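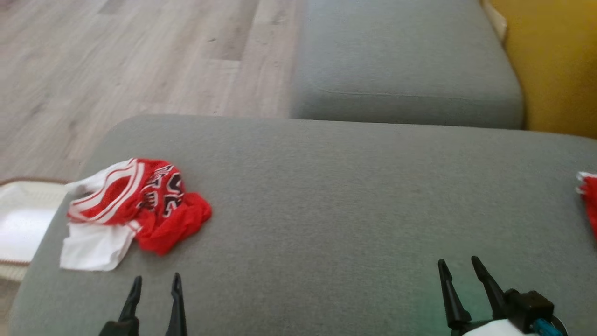
Planning and Budgeting for a Household Laundry Robot

Household Equipment Tips, Zonholm Home Advisory Service
Prepared by Līga Stankevičius

Residents who are considering a two-armed machine for folding and tidying should settle several matters before requesting a price. The following tips apply to purchase, lease and shared use within a building. They were revised in May, after the Service completed its trial with the Czarnecka housing cooperative.

Start with the laundry

Keep a written record of one ordinary week of washing. List the pieces by type: towels, shirts, bed linen, sportswear, socks. In the trial, the median household recorded 38 pieces in a week, and towels made up the largest group. A household whose laundry consists mainly of towels and pillowcases may be served by a simpler program than one with many team jerseys.

Sportswear deserves its own line in the record. Mesh is light and slides over itself, and a jersey dropped in a heap has to be opened out before any fold can begin. Ask the supplier to demonstrate with your own garments, left as your household usually leaves them. A demonstration using new, pressed shirts should not be accepted as evidence of performance.

Choose the work surface

Many households sort clothes on the sofa. A cushion gives under pressure and often has a rounded front edge, so a folded stack may lean or slide. Suppliers commonly quote folding times for a flat table. Request a second figure for upholstery if that is where the work will be done.

Allow a clear space 40 inches deep in front of the surface. Baskets, floor lamps and side tables should be included in the floor plan, even where they can be moved. Note the color of the upholstery as well. Gray shirts on a gray sofa may be harder for a camera to separate than red ones, and the supplier should be asked to show both.

Prepare the budget

The purchase price is only one part of the cost. Enter each of the following on a separate line:

Delivery and first setup
Replacement gripper fingers or finger covers
Software subscription after the first year
Service visits, including travel
Electrical work, if an outlet must be added
Storage space when the machine is not in use

The Service recommends a reserve of 20 percent of the purchase price for the first year. Households that lease should set aside $600 for charges outside the agreement, such as damage to cables or furniture. Unused funds may be carried into the second year — they should not be spent on accessories during the first month.

Compare offers on equal terms

Send the same laundry record and floor plan to every supplier. During the trial, Anach and Zendex each provided an offer, but one included training and the other listed it separately. The totals could be compared only after both had been rewritten on a single form.

Each offer should state the following in writing: the garment types covered, the largest item the machine can handle, the response time for repairs, and the terms for returning the unit. An offer that describes garments only as "everyday clothing" should be sent back for correction.

Before signing

Measure doorways and the turn at the top of any stairs. Confirm who will clear the surface before each session and who will put the folded clothes away, as neither task is included in a standard package. Keep delicate items and anything with loose drawstrings out of the first month's loads.

Blank copies of the laundry record and the comparison form are available at the Service desk.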